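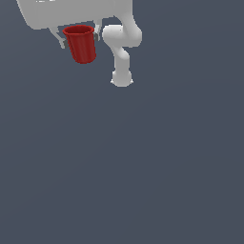 How much does the shuffle decide how long a casino can use one deck before it must be changed?
The shuffle decides less than we expected at the start. The handling of the cards by the players and the dealer matters more, and the rules of the house matter most of all.

Project report, Kwadwo Darko and Evelien Maes
Handed in 2020-02-11

1. Why we chose this subject

In our course on games and regulation we had to study one small rule and explain where it comes from. We took the rule on deck changes at the blackjack tables of the Skaton, a card room in Devville. The rule says that a deck must leave the table after 200 rounds, or earlier if the dealer sees a mark on a card. We wanted to know if the number has a reason behind it.

2. What we did

We started in September. The Skaton allowed us to read the table log, in which every deck change is written down with the reason. We received 1,667 entries. Evelien sorted them by reason and Kwadwo made the tables. We also interviewed two dealers and read the house rules of the Hamann, which is the other card room in the town.

3. What we found

Most changes were made because the limit was reached. The second largest group was bent corners. Dealers told us that corners suffer when players are allowed to lift their cards, and at the Hamann, where all cards are dealt face up and players may not touch them, the limit is up to two times higher.

Changes after a complaint of a player were rare. One dealer said that a player who is losing often asks for new cards, and that she is permitted to say no.

We didn't find a written reason for the limit. The floor manager believes that it was copied from the rules of the Skindov, an older room that is closed now.

4. Problems

The log has only one field for the reason, so when a deck had a bent corner and also a stain, we can't know which one was noticed first. In a part of the entries the field was left blank, and we kept these in a separate group. We would have liked to see the log of the Hamann too, but they didn't give permission.

5. Division of work

Sections 1 and 4 were written by Evelien, sections 2 and 3 by Kwadwo. The interviews were done together.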